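Reducing water use in the student laundry at Gadholm Hall

Group report by Markos Economou, Joon-young Woo and Vesna Bošković

1. Background

Gadholm Hall has one laundry room in the basement, shared by all residents. The machines are between six and eleven years old and most people use the same programme every time, whatever they are washing. Our module asked us to pick a resource used in a building we knew and find out where it went. We chose water because the laundry has its own meter, so we could read it without asking the university for data.

2. Method

We read the meter every evening at nine during November and kept a paper sheet by the door where residents could write down the programme they had used. Joon-young typed up the sheets at the end of each week. We also put a short questionnaire in the post room, asking how full people usually load the drum and why they choose the programme they do.

The sheet was less reliable than the meter. In the first week it went missing for two evenings, and some entries had a room number but no programme. We left these out of the comparison between programmes but kept the meter readings for those days.
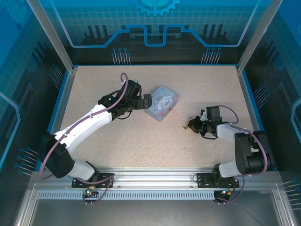 3. Results

The sheets gave us 748 washes, of which 635 had a programme we could read. The long cotton wash at 40 degrees was by far the most common. Several residents wrote on the questionnaire that they did not know what the other symbols meant, and the instruction card on the wall is for an older model.

Half loads were common in the evenings. People told us they washed small amounts because they were running out of one thing, usually gym clothes or towels, and did not want to share a drum with someone else.

4. Suggestions

The wall card should be replaced with one that matches the machines. Vesna drafted a version with the four main programmes and a line on how full the drum should be for each. We showed it to Milovan Georgiev in the accommodation office, who asked for larger print and a second copy by the dryers.

We also looked at fitting a Fluslow valve to the sink in the corner, but the sink is on the same meter as the machines and we could not tell how much of the total it used. A second meter would be needed first.

5. Limits of the work

One month is short, and November has no holidays in it. Readings from the exam period would probably look different. We would also put the programme sheet on a clipboard with a pen tied to it, as the pen was lost more often than the paper.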